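Chapter 4
Surfaces, Heights and Reach: Planning a Place to Work

In this chapter you will learn to
Measure a person for a standing or seated work surface
Tell the difference between easy reach and full reach
Choose a table shape that suits a room
Draw a simple floor plan with clearances marked

Key terms: elbow height, easy reach, full reach, clearance, footprint, apron, matte finish

When Tia Dunmore took over the repair shop at Horum, the benches were all the same height. They had been built by one carpenter for one crew, and that crew had long since retired. The people who now worked there ranged from very short to very tall. Some of them stood on pallets. Others had raised their work on stacks of scrap board. By the middle of the afternoon most of them complained of sore shoulders or a stiff neck.

Dunmore did not buy new benches right away. She asked each worker to stand up straight with arms hanging loose, then bend one elbow to a right angle. She measured from the floor to the underside of the elbow and wrote the number on a card. The cards went up on the wall, and over the next few weeks the benches were cut down or blocked up to match. The cost was a little lumber and 2 boxes of screws.

Her method is still the best place to begin. Most problems with a work surface are problems of height, and elbow height is easy to find. For light work such as writing or sorting, the surface should be just below the elbow. For heavy work such as planing or kneading, it should be lower, so that the weight of the upper body can help. For very fine work it may be higher than the elbow, with some support for the forearms.

Reach comes next. Easy reach is the area a person can cover by swinging the forearm while the upper arm stays close to the body. Full reach is the larger area covered with the whole arm stretched out. Tools in constant use belong within easy reach. Things needed once or twice an hour can sit farther out. Anything past full reach makes a person lean, and leaning many times a day is tiring.

Depth follows from reach. A surface deeper than full reach has a back strip that tends to collect clutter. Beginners often make their tables too deep — a big top looks useful on paper.

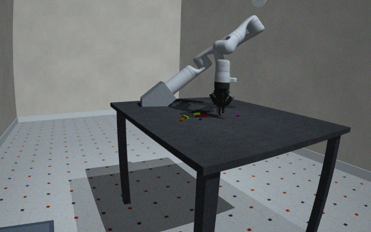

Figure 4.1 A rectangular table with a thin top, set at an angle in a small room.

The shape of the top and the position of the legs also matter. Legs at the corners leave the long sides open for knees and stools. A center post leaves the corners free but can make the top less steady under a load. A thin top gives more room for the thighs of a seated worker than a thick one does, but it may sag over a long span unless it has an apron beneath it. An apron is the band of wood or metal that joins the legs just under the top. It adds stiffness and takes away knee room, so the two must be weighed against each other.

Finish is a smaller matter. A matte surface throws back less glare than a glossy one. Under a strong lamp, glare can hide a pencil line or a dropped pin. Very dark tops make dark parts hard to find, and very pale tops do the same for white ones. Ingeborg Auer, who fitted out the sewing rooms at Keserel, let each group choose its own color and found that the button sorters and the hem finishers wanted opposite things.

Last, look at the room. The footprint of a table is the floor area it covers, but a worker also needs space to stand, turn and pull back a chair. This extra space is called clearance. On a plan, draw the footprint with a solid line and the clearance with a dashed line. Dashed areas may overlap if two people will never use them at the same time. They may not overlap a door swing.

Try it
Work with a partner. Measure each other's elbow height, standing and seated, and record all 4 numbers in your notebook. Then measure a table you use every day. Write down how far it is from the height you would choose for writing, and keep the page. You will need it in Section 4.2.

4.1 Measuring the Worker

Take measurements in the shoes the person wears to work. A thick sole can change standing elbow height enough to matter.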